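8주차 강의 노트: 토지 반환, 증여, 그리고 '돌려준다'는 말의 용법

수업 전에 읽어 올 것: 배포 자료 묶음의 3장과 부록. 부록에 있는 신탁 약정서 견본은 영어 원문 그대로 읽을 것. 번역본을 찾아 헤매지 말기 바란다. 번역하면 정작 중요한 조동사가 다 뭉개진다.

1. 지난 시간에서 이어서

지난 시간 끝에 누군가 "그래도 돌려주는 게 안 돌려주는 것보다는 낫지 않느냐"고 물었고, 시간이 없어 대답을 미뤘다. 대답은 '대체로 그렇다'이다. 그런데 이 과목에서 우리가 하는 일은 그 '대체로'를 뜯어보는 일이다. 신문 기사 제목에 '반환'이라는 단어가 있다고 해서 반환이 있었던 것은 아니다. 등기부를 보기 전까지는 아무 말도 믿지 말라고 첫 주에 이야기했는데, 등기부를 본 다음에도 약정서를 봐야 한다.

이번 주의 주제는 원주민 공동체가 개인, 종교 단체, 환경 단체, 지방 정부로부터 땅을 넘겨받는 여러 방식이다. 조약에 따른 청구나 소송을 통한 회복은 다음 주에 다룬다. 둘을 섞지 말 것. 중간 답안지에서 증여를 '승소'라고 쓴 사람이 꽤 있었다.

2. 용어부터

영어권에서 흔히 쓰는 land back이라는 표현은 운동의 구호이지 법률 용어가 아니다. 구호로서는 훌륭하다. 그러나 분석 용어로 쓰는 순간 서로 전혀 다른 거래가 한 자루에 담긴다. 우리 수업에서는 다음과 같이 나누어 부르기로 한다.

가. 소유권 이전. 매도든 증여든 권원이 통째로 넘어가는 경우. 받는 쪽이 부족 정부인지, 구성원이 세운 비영리 법인인지, 개인인지에 따라 이후의 과세와 관할권이 완전히 달라진다.

나. 조건부 이전. 권원은 넘어가지만 용도 제한이나 복귀 조항이 붙는 경우. 실무에서는 이것이 생각보다 흔하다.

다. 보전 지역권의 설정 또는 양도. 땅 주인은 그대로이고, 그 땅에서 무엇을 할 수 있는지에 관한 권리 일부만 움직인다. 문화적 접근권을 보장하는 지역권도 여기에 넣는다.

라. 공동 관리 협약. 권원도 지역권도 움직이지 않는다. 회의 자리가 하나 생긴다. 보도 자료의 분량은 네 가지 가운데 가장 길다.

라를 비웃으려는 것은 아니다. 공동 관리로 시작해 소유권 이전까지 간 경우도 있고, 의결권이 실질적으로 배분된 협약도 있다. 다만 협약문에 '협의한다'만 있고 '합의한다'가 없다면, 그 문서가 무엇을 보장하는지 한 문장으로 써 보기 바란다. 대부분은 쓰지 못한다.

3. 수업용 사례: Ilura 초지

이 사례는 당사자의 요청에 따라 지명과 단체명을 바꾸어 정리한 것이다. 세부 지형이나 행정 구역을 추적하려 하지 말 것. 보고서에 인용할 때도 여기 쓰인 이름만 쓴다.

Oltmanns 가문은 여러 세대에 걸쳐 강변 초지를 소유해 왔다. 마지막 상속인은 자녀가 없었고, 25에이커의 초지를 그 땅이 원래 속해 있던 공동체에 넘기기로 했다. 공동체 쪽에서는 땅을 받을 법인으로 Ilura라는 비영리 단체를 세웠다. 중개는 Durkent 토지신탁이 맡았다. 여기까지가 지역 언론에 나온 내용이고, 기사만 읽으면 '가'에 해당한다.

약정서를 읽으면 이야기가 달라진다. 초안에는 네 가지 조건이 있었다.

첫째, 상업적 이용 금지. 여기서 상업적 이용의 정의가 없다. 씨앗을 나누는 행사에서 참가비를 받으면 상업적 이용인가? 바구니를 만들어 파는 사람이 그 땅에서 풀을 베면?

둘째, 상시 거주 금지. 돌아와 살기 위한 땅인데 살 수는 없다.

셋째, 연 1회 Durkent의 현장 점검. 점검 비용은 Ilura가 부담한다.

넷째, 위의 조건을 어길 경우 권원이 Durkent로 넘어간다. 증여자의 상속인에게 돌아가는 것도 아니고, 중개자에게 간다. 이 조항을 누가 제안했는지는 남은 서류로 확인되지 않는다. 나는 짐작하는 바가 있지만 짐작은 강의 노트에 쓰지 않겠다.

최종본에서는 넷째 조건이 빠졌고, 둘째 조건은 '영구 구조물을 수반하는 거주'로 좁혀졌다. 첫째와 셋째는 남았다. 협상에 걸린 시간은 초안 제시부터 서명까지 3년이다. 언론 보도는 서명식 하루를 다루었다. 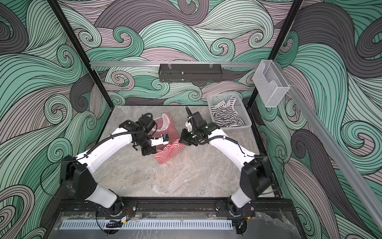 그렇다면 최종본은 '가'인가 '나'인가? 수강생들의 의견은 해마다 갈린다. 나는 '나'라고 본다. 복귀 조항이 빠졌으므로 조건 위반의 제재가 약해진 것은 맞지만, 용도 제한 자체는 살아 있고 점검권도 살아 있다. 남의 점검을 받는 소유자를 온전한 소유자라고 부르려면 그만한 논거가 필요하다. 반대 입장을 택할 사람은 '보전 지역권이 붙은 일반 사유지도 온전한 소유로 본다'는 점에서 출발하면 된다. 나쁘지 않은 논거다. 다만 일반 소유자는 보통 그 지역권의 대가를 세금 혜택이나 현금으로 받는다는 점을 함께 다루어야 한다. Ilura는 무엇을 받았는가?

4. 세금이라는 지루한 문제

이 부분에서 조는 사람이 많은데, 실제로 땅을 잃게 만드는 것은 대개 이쪽이다.

부족 정부가 직접 소유하고 연방 신탁으로 편입된 땅은 지방 재산세를 내지 않는다. 편입 절차는 길고, 지방 정부가 이의를 제기할 수 있다. 비영리 법인이 단순 소유하는 땅은 원칙적으로 과세 대상이며, 면제를 받으려면 주법상의 요건을 충족해야 한다. 교육, 종교, 자선 목적이라는 요건은 대개 건물이 있는 단체를 염두에 두고 쓰였다. 빈 초지에서 의례를 하고 약초를 돌보는 것이 '교육'인지를 군청의 평가 담당자가 판단하게 된다.

Ilura는 첫 신청에서 면제를 거부당했다. 사유는 '상시적인 용도가 확인되지 않음'이었다. 상시 거주와 구조물을 금지한 약정과 나란히 놓고 읽어 보라. 한쪽 문서는 땅을 쓰지 말라고 하고, 다른 쪽 문서는 쓰지 않으니 세금을 내라고 한다. 두 문서를 쓴 사람들은 서로를 모른다. 악의가 있어야 이런 결과가 나오는 것이 아니라는 점은 적어 둘 만하다. 재신청은 받아들여졌지만 그사이의 세금은 모금으로 냈다.

증여를 축하하는 글에서 관리 기금 이야기를 찾아보기 바란다. 없으면 의심할 것. 땅만 주고 기금을 주지 않는 증여는 받는 쪽에 지출을 함께 넘기는 셈이고, 울타리와 보험과 측량비는 첫해부터 나간다.

5. 누가 받는가

부족 정부가 아닌 비영리 법인이 땅을 받는 데에는 여러 이유가 있다. 공동체가 여러 지역으로 나뉘어 있어 어느 한 정부가 대표하기 어려운 경우, 연방의 승인을 받지 못한 경우, 선출 정부와 전통 지도부 사이에 이견이 있는 경우, 여성이나 청년 모임이 먼저 움직인 경우. 이유에 따라 정당성의 근거도 달라진다.

외부인은 여기서 두 가지 실수를 한다. 하나는 법인을 곧 공동체로 취급하는 것이다. 이사 몇 명의 서명을 '민족의 결정'으로 적는다. 다른 하나는 반대로, 선출 정부가 아니면 대표성이 없다고 단정하는 것이다. 그 선출 정부의 형식 자체가 누구의 법에 따라 만들어졌는지는 5주차에 읽었다. 잊었으면 다시 읽을 것.

Po-yen Shih는 초청 강의에서 이 문제를 다르게 잡았다. 대표성을 묻기 전에 탈퇴와 해산의 규칙을 보라는 것이다. 법인이 해산할 때 땅이 누구에게 가는지 정관에 적혀 있는가? Ilura의 정관은 '유사한 목적의 비영리 단체'라고만 되어 있었고, 이 문구라면 이론상 Durkent도 수령자가 될 수 있다. 약정서에서 뺀 조항이 정관의 표준 문구를 타고 다시 들어온 셈이다. 정관은 7월 총회에서 개정되었다. 나는 이 지적이 이번 학기에 나온 것 중 가장 쓸모 있었다고 생각하지만, 그의 결론, 즉 모든 경우에 부족 정부를 최종 수령자로 지정해야 한다는 주장에는 동의하지 않는다. 수령할 의사를 확인하지 않고 지정하는 것도 일종의 떠넘기기다.

6. 비교: Sternasent 임야

짧게만 본다. Sternasent 임야는 지방 정부가 소유하던 땅이며, 위 분류의 '라'에 해당한다. 관리 위원회의 의석은 8석이고 그중 3석이 원주민 공동체 몫이다. 의결은 단순 과반수다. 산술은 각자 해 보기 바란다.

그런데 이 협약에는 눈여겨볼 조항이 있다. 매장지와 의례 장소에 관한 안건은 공동체 측 위원 전원의 찬성 없이는 상정할 수 없다. 소유권은 한 평도 움직이지 않았는데 특정 사안에 대한 거부권은 실재한다. 소유권을 넘겨받은 Ilura가 풀 베는 일을 두고 점검을 받는 것과 비교하면, 우리의 가나다라 분류가 권리의 크기순이 아니라는 점이 드러난다. 분류를 만든 사람으로서 미리 말해 두는데, 이 표를 순위표처럼 쓴 답안은 감점한다.

물론 거부권이 실제로 쓰인 기록은 없다. 쓸 필요가 없었던 것인지, 쓸 수 없었던 것인지는 회의록만으로는 알 수 없다. 회의록은 공개된 부분이 절반도 되지 않는다.

7. 자료를 읽을 때 주의할 점

증여자의 이야기는 늘 자세하고 받는 쪽의 이야기는 늘 짧다. 증여자가 언제 무엇을 읽고 마음을 바꾸었는지는 한 단락씩 나오면서, 공동체가 그 땅을 얼마나 오래 찾고 있었는지는 한 줄이다. 기사든 단체 홈페이지든 글자 수를 세어 보면 금방 안다.

'최초의'라는 표현은 일단 지우고 읽는다. 같은 지역에서 조용히 진행된 이전이 있는지 확인한 다음에 되살려도 늦지 않다.

면적을 인용할 때는 무엇에 대한 면적인지 밝힌다. 원래의 영역에 견준 비율을 함께 쓰지 않으면 숫자가 커 보인다. 반대로 비율만 쓰면 그 땅에서 실제로 일어나는 일이 보이지 않는다. 둘 다 쓴다.

구술 자료는 공개 허락 범위를 확인한다. 녹취가 온라인에 올라와 있다는 사실은 허락이 아니다.

8. 과제

배포 자료의 약정서 견본 가운데 하나를 골라 다음을 쓴다. 권원이 움직이는가, 움직인다면 무엇이 따라붙는가. 위반 시 누가 이득을 보는가. 보유 비용은 누가 내는가. 해산하면 땅은 어디로 가는가. 조항 번호를 반드시 적을 것. 조항 번호가 없는 주장은 읽지 않는다.

분량은 A4 4쪽 이내. 서론에서 식민지 역사를 요약하지 말 것. 내가 매년 같은 요약을 읽고 있고, 그 분량이면 약정서의 정의 조항을 분석할 수 있다. 제출 마감은 2021-03-31이며, 늦은 과제는 사전에 연락한 경우에만 받는다.

다음 주에는 소송으로 넘어간다. 소멸시효와 권리 해태 법리를 다루므로 자료 묶음의 판결문 발췌를 미리 읽어 오고, 다수 의견보다 반대 의견을 먼저 읽을 것.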